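Home | About | Moving Diary | Contact

Well, we've finally put the flat in Grulby up for sale – after 20 years! Bartosz Ostrowski from Junitz came round on Friday with his tape measure and was ever so kind about the damp patch in the hall, though he did say the back bedroom wants painting before any viewings, and I dare say he's right.

Baskets and fruit on a white table:

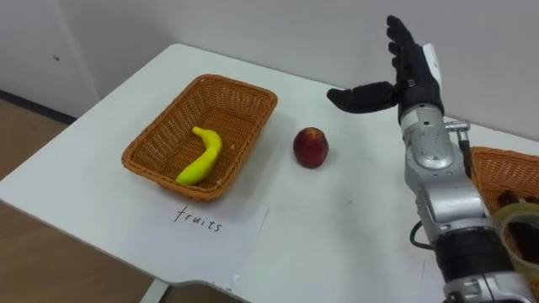
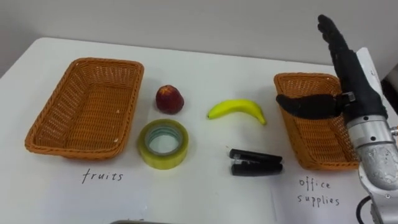
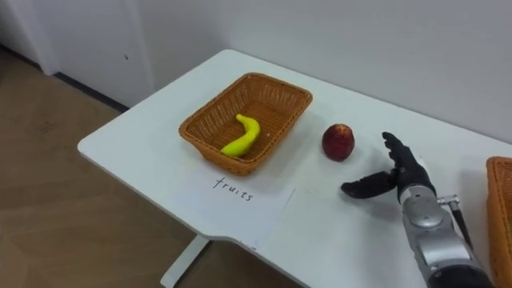 We've two viewings booked already, both couples from Leite, so I'm off to buy a tin of magnolia and find the good brushes.

Print this post | E-mail to a friend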